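# Folding a T-shirt

Folding a T-shirt is the household job of turning a flat, floppy garment into a neat rectangle for a drawer or shelf. I've done it most days of my adult life and I'm still picky about it, so bear with me!

## Basic method

Lay the shirt down and smooth it from the collar outwards. One sleeve goes in along the body, then the other, then the hem comes up to meet the neck. I learned it face down, which keeps the print on the outside at the end. Plenty of people start face up - fine for plain shirts, and handy if you like the print tucked away safe.

## Variants

The Rondulmont fold (named after the boarding house where my aunt worked) makes a narrow strip, folded again into three, so it stands upright. I get 14 shirts in a drawer that way, against 8 laid flat. The Jastham fold is really just a roll, and lovely for suitcases.

## Surface and creases

A big, firm table beats a bed every time (mattresses sag and the sleeves wander off). Thin cotton creases if you so much as look at it, so I stroke it flat before each fold and leave the iron for collared things.

A pink Snoopy tee comes first and last, with crumpled white cloth in between:

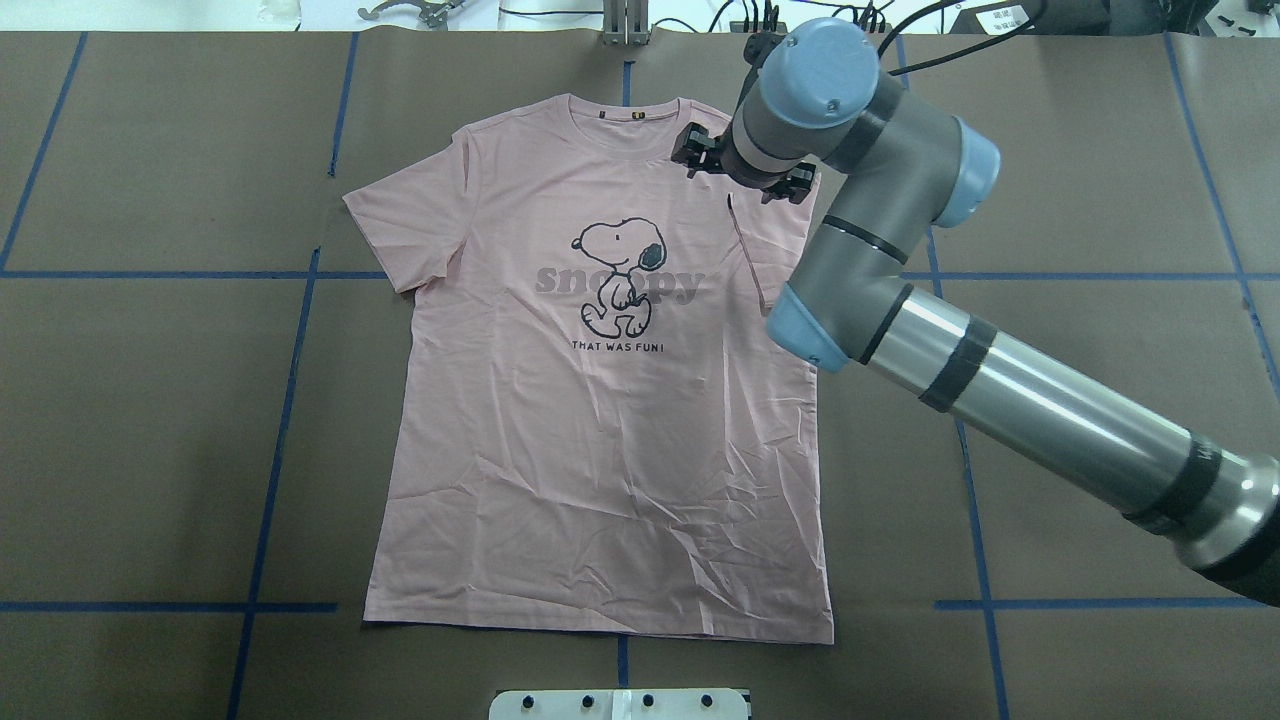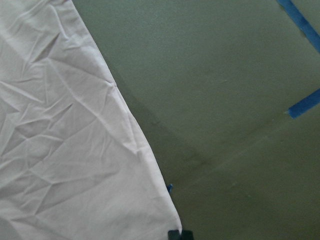
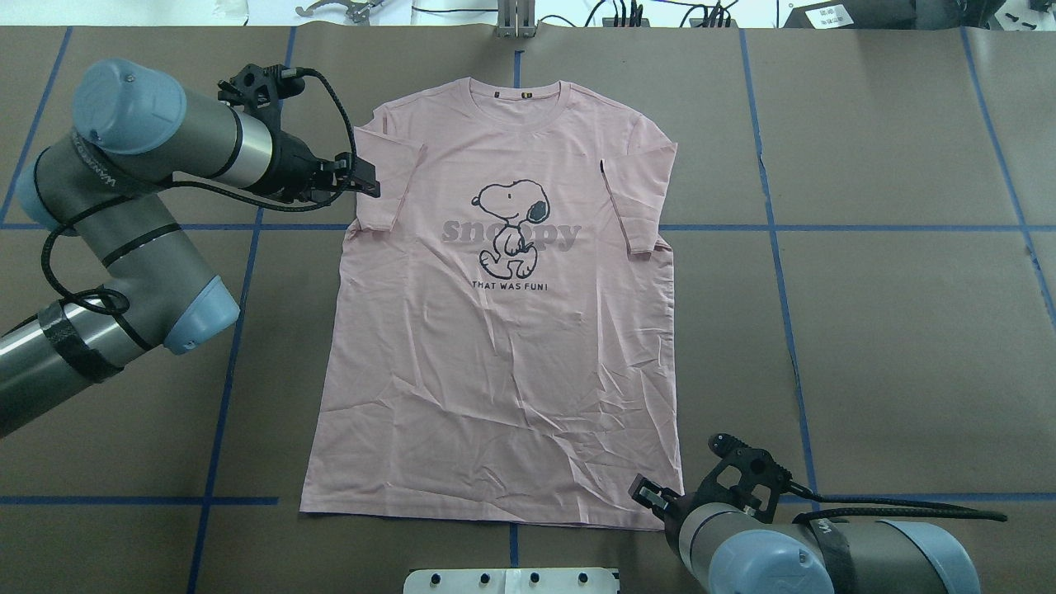 Irena Zalewska disagrees with me about printed shirts and wrote that she always folds them with the picture inside, as hers crack along the crease otherwise, and that seven years of wear out of one favourite top is proof enough for her.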